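Notebook, dye bench
05/07/2019

Continuing with the onion skin and weld samples on the Skeromdale wool. Yesterday's skeins are out of the alum and hanging on the back rail. Three of them took the mordant unevenly, with pale bands near the ties. I tied them too tight again. Retied the rest in loose figure eights before they went in the pot.

Water is still the main question. The tap here is hard and the weld likes it, but the madder goes brown if it gets too warm. Dorothy Gosling brought two jugs of rainwater from her tank and I ran the same madder in both.

Rainwater: clear orange, a bit thin.
Tap water: deeper, redder, slightly dull once rinsed.

I prefer the tap water one. Dorothy prefers the rainwater. We kept both and labeled them on the tag, because the last lot got mixed up in the drawer and we lost a day to it.

Weights for the pot, so I don't have to work it out again: 300 g dry wool, 10 percent alum by weight of wool, no cream of tartar. The Furnival scale reads 2 g heavy. Take that off before writing anything down. The old entries for Stendow gray were not corrected, so treat those as rough. 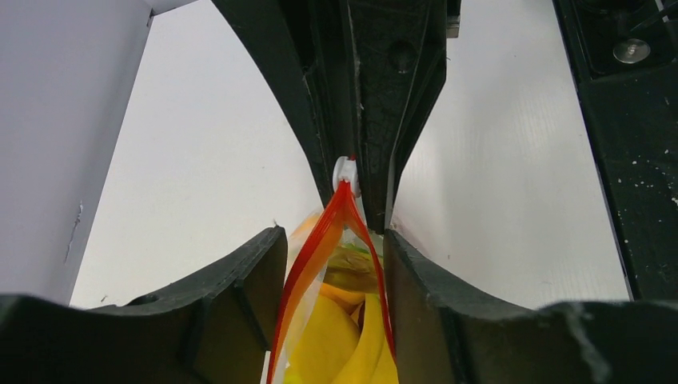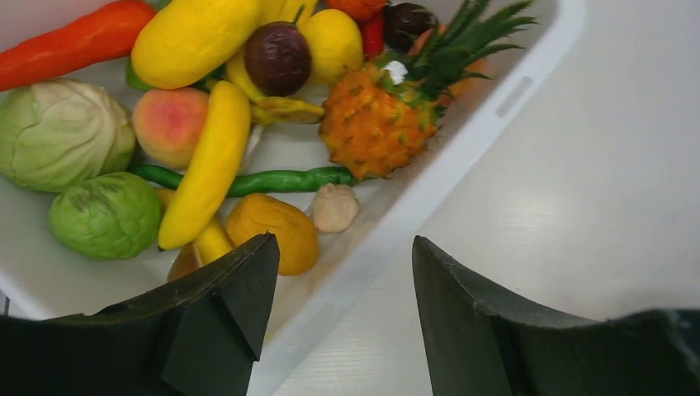
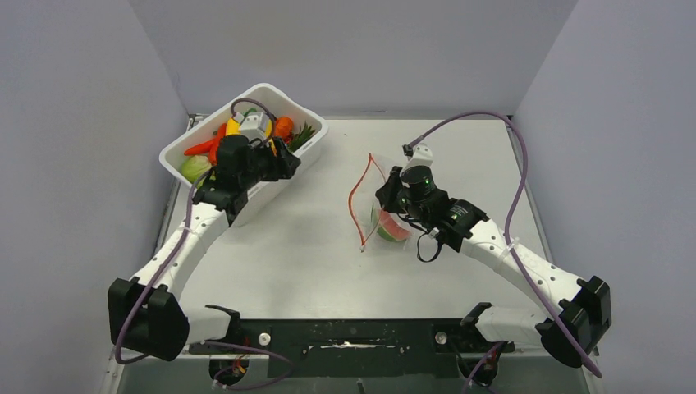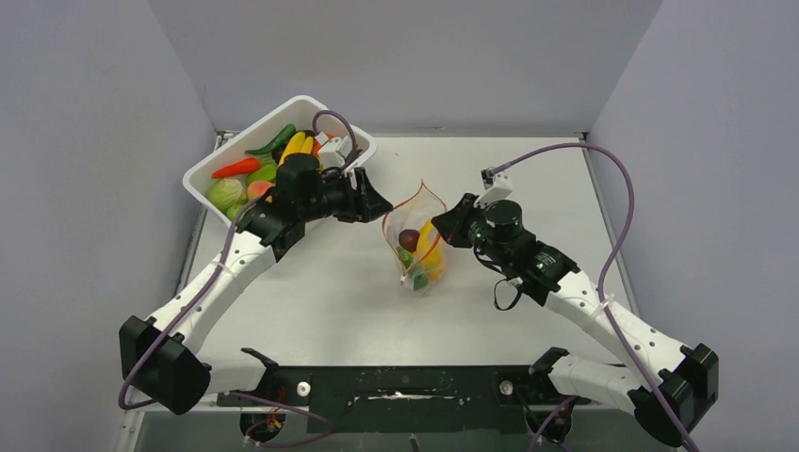

Onion skins, second bath

Used the exhaust bath from the morning. Brought it up slowly over an hour and held it just under a simmer. The first skein came out a strong gold. The second was straw, and the third barely moved off cream, so I count the bath as finished after two. Poured it on the gravel.

Red skins and yellow skins should not go in the same sack. I sorted what was left and there is enough red for one more pot. The red gives a greenish tan on alum, which I did not expect to like, but it sits well next to the weld.

Iron dip on half of each skein, one minute, then straight into a rinse. Longer than that and the wool feels harsh. The Stendow gray with iron over weld is the best olive we have had so far. Would like to do a full batch of it in September when the evenings are cooler and the shed is bearable with two burners going.

Light test

Cards are wound and half covered with foil, south window, top shelf. Please do not move them to get at the jars. I will pull them after 3 weeks and compare with the set in the drawer.

To do

Order weld seed from Urkolum, and ask if they still sell alum in the bigger tub.
Descale the big pot.
Replace the thermometer. It sticks at the low end and I don't trust it for madder.
Write up the olive recipe on a proper card.
Dorothy to bring more rainwater if it ever rains.

Left the iron jar on the floor by the door with the lid on. It leaks at the seam, so keep it in the tray.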